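In defense of the old desktop tower
01/11/2020

My brother-in-law wants me to throw out my computer. He's wanted this for years, and he's a generous guy, so he even offered to chip in on one of those skinny little all-in-ones you can hang on the wall like a calendar. I keep saying no, and I figure I owe him a real answer.

I like a computer I can open. That's most of it! A tower has a side that comes off, and behind that side are parts with names, and when one of them quits you can buy that one part and go on with your life. The repair shop in Prodomville wanted $661 to "address" my last problem (their word) and wouldn't say what they'd be addressing. I ended up buying a used power supply from Hae-won Choo, who sells parts out of her garage over in Geltberg, and she threw in a bag of screws and a lecture about dust.

Now, are towers pretty inside? No. People online post these builds with every cable combed flat and little lights glowing, and good for them, I guess. I've got nothing against a zip tie. But a case full of red and yellow wires going every which way never slowed down anybody's spreadsheet.
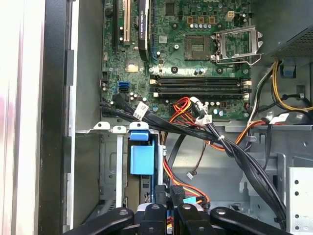
And the learning part matters to me too. I was scared to death the first time I lifted the lever on a processor socket - those tiny gold pins look like they'd bend if you sneezed. I've done it a few times since and I still hold my breath. My daughter can seat a memory stick better than I can, and she's 9.

So keep your money, Dave. Buy yourself the wall calendar. I'm pricing memory.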